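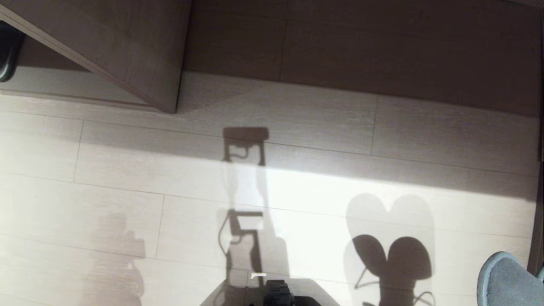
June, late afternoon. Read the Virkness code of practice again over a cold coffee. Sixteen pages now, up from two, and I can't say I trust it any further. Rule 4 says to keep a clear path around the robot. Clear of what? A cat? A chair shadow on a sunny floor? Anjani says the wording was left loose on purpose, so each site can use its judgment. Fine, but then it's a suggestion – call it one.

Thitima wants everyone to sign a checklist before each run. I'll sign. I've watched people tick around 100 of those boxes without lifting their eyes from the pen.

Still no word from Stenberg on who's allowed to press stop. Ask again tomorrow.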